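Keep the Steel Dishes Where You Can Reach Them
By Rawan Khalaf

I own two sets of dishes. One is a boxed set from Evside that I was given when I moved into my first apartment, and it has spent most of its life on a high shelf. The other is a mix of stainless steel basins, plates and bowls that never belonged to any set. The steel gets used every day. I want to argue that most households have this backward when they shop, and that they should buy the plain steel first and think about the pretty stuff later, if at all.

My case starts with space. Steel dishes are thin. A wide basin takes a smaller one inside it, and that one takes a bowl, and the pile still fits in a cabinet where four ceramic bowls would be fighting for room. My kitchen is small enough that the counter is mostly sink, so a lot of what I call cooking gets done at whatever table is free. Beans get trimmed there, rice gets picked over, bread gets covered and left alone. For that kind of work you want things that are wide, light and easy to carry back in one trip.

I also don't worry about them. I grew up in a house where a dropped plate meant everybody froze and somebody went for the broom. A dropped steel plate makes an awful noise and then you pick it up. If there are children in the house, or anyone whose hands aren't what they were, this matters a great deal more than the pattern on the rim.

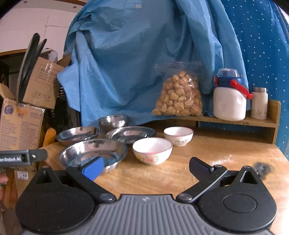

Steel dishes on a wooden table, with two ceramic bowls beside them.

I'll admit to the ceramic. I am not a purist, and Randa Haddad, who has argued with me over this for years, would be the first to tell you so. Her position is that food tastes better out of a bowl with some weight to it. She is right about soup. A steel bowl of hot soup will burn your fingers before it gets to the table, and the spoon scrapes in a way that some people can't stand. I keep ceramic for soup and for anything that has to go in the microwave. That is a short list.

Her other complaint is that steel looks like a cafeteria. I've never understood this one. A clean steel plate picks up whatever color is near it, and I find that cheerful. It does show fingerprints and water spots, and if you are the kind of person who is bothered by spots you will be wiping them forever. I stopped wiping years ago. Dry them with a towel once when you wash them and leave it there.

What I do object to is the price some stores now put on the same thing. Joelle Saab sent me a page from a shop called Vora, where a single "heritage" steel basin was listed at $44. I paid $11 for mine at the Bindetmont market and it is the same basin, minus the linen bag. Steel dishes are supposed to be cheap. They are one of the few things in a kitchen where the cheap one will do the job for as long as you want to keep cooking. Check that the rim is rolled and has no sharp spots, press the bottom to see if it pops, and take it home.

The same thinking should go for everything else that gets handled all day. I have a rule that anything we reach for daily has to be out, at arm's height, with nothing in front of it. Drinks and snacks come first. People will tell you to hide these in a cabinet so the room looks tidy, and then they wonder why every cabinet door is standing open by noon. 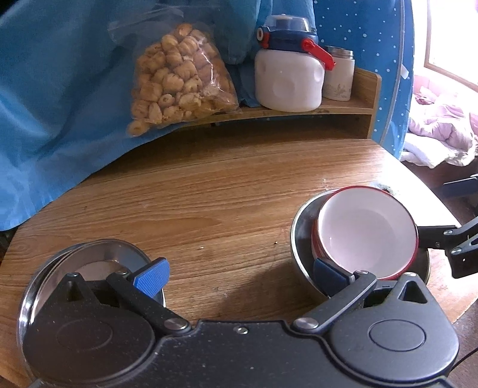
I also gave up on decanting. There was a period when I poured everything into matching jars, because Rima Khoury had done it and her pantry looked like a shop window. It took me one October to figure out that I was washing jars for the sake of jars. A clear bag already shows you what's in it and how much is left. Fold the top over, put a clip on it if you expect it to last the week, and when it's empty it's gone. The jars went to a neighbor.

Bottles are harder. My view is that each person should have one and should know which one it is, and the easiest way to get there is to never buy two alike. A squat one and a narrow one can stand side by side and no one has to ask. Matching bottles look nice for a day and then the labels start, and after the labels come the arguments.

I don't expect to bring Randa around. She has her eye on some stoneware, and she'll buy it, and I'll eat soup out of it at her house and say it's good. Then I'll go home and make salad in the big basin, same as last night, and put it back in the pile with the others.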